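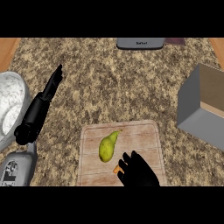
Can a robot put the groceries away yet?

"Sometimes," says Emmett Pennington, who runs kitchen trials in simulation at Domusetti. A pear on a cutting board is still a fair test, he says. In May his team ran one clearing task 109 times, and the robot finished 32 of them.

The hands are quick enough. "It grips fine. Then it has to let go in the right spot, and that's where we lose most of them."

Would he buy one for his own kitchen? "No. I can clear a counter in 20 seconds." He plans to start on dishes next.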